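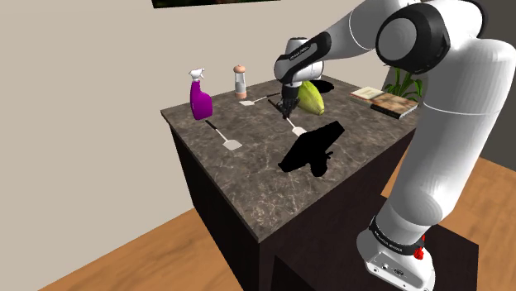

The old Regal cinema in Windmont will open its doors again this September with a season of British crime films from the forties and fifties, and anybody who has walked past the boarded-up front over the last few winters will know what cheerful news that is.

The season is called Niven Street After Dark, after the road the cinema stands on, and it runs for most of the month with a different film each evening and a repeat of the more popular ones in the afternoons. Doors are at 7pm, the main film starts at half past, and there will be a short before each one, mostly old travelogues and newsreels that have come out of the county film store and have hardly been shown since they were new.

The opening night goes to The Third Man, which will surprise no one, and why should it? It is a film that suits a big dark room better than nearly any other — the zither, the wet cobbles, that long walk at the end — and plenty of people in the town who love it dearly have only ever seen it on the television with the lights on. Brighton Rock follows the next evening, then It Always Rains on Sunday, which is perhaps a little less well known and deserves a full house every bit as much. It is set over one day in the East End, with a runaway convict hiding in the house of a woman who used to love him, and the kitchen and the back yard and the market are all so crowded and alive that you come out feeling you have had neighbours in.

Later in the month come Night and the City, The Blue Lamp, Odd Man Out and Pool of London. The last of these is being shown from a film print, and so is Odd Man Out, the rest being digital copies. The print of Pool of London is said to be a touch worn in the second reel, so do be kind to it.

The Regal used to seat rather more than it does now. The balcony is staying closed until the stairs have been seen to, which leaves 200 seats downstairs, all of them re-covered in a dark green cloth that is very close to the shade older residents remember. The first two rows have been taken out altogether to make room for wheelchair spaces and for a small platform, where introductions will be given before the evening films. The screen is new. The curtains are not, but they have been cleaned and patched and they still open with the same slight hesitation halfway across, and long may it last.

Much of the work was paid for by Welov, the building firm, with the rest coming from a public appeal that ran over two years. The appeal had 124 separate gifts in its first month alone, many of them quite small, and everyone who gave will find their name on a board in the foyer, just to the left of the box office as you go in.

Next door, the Sandano café will stay open until the end of the last film each evening, serving soup, toasted sandwiches and a rather good ginger cake, and ticket holders can take hot drinks through to their seats as long as they have a lid on. There is no bar at the Regal itself for the moment, although a licence has been asked for and may come through before Christmas.

Tickets are priced the same for every film, with a lower price for under-18s and for anybody who comes to an afternoon showing. A season pass can be had from the box office, and 70 of these have been set aside for people living in the streets nearest the cinema, who put up so patiently with the scaffolding and the early morning deliveries. Bring a letter or a bill with your address on it. Passes that haven't been collected by the opening night will go on general sale the following morning.

Parking behind the cinema is very limited, and the car park by the library is a far better bet — it is free after six and only a few minutes' walk away. The number 2 bus stops directly outside, and the last one back into the town centre leaves at 10.40pm, which gives enough time after every film except Odd Man Out. That one will start at seven instead, with doors at half past six.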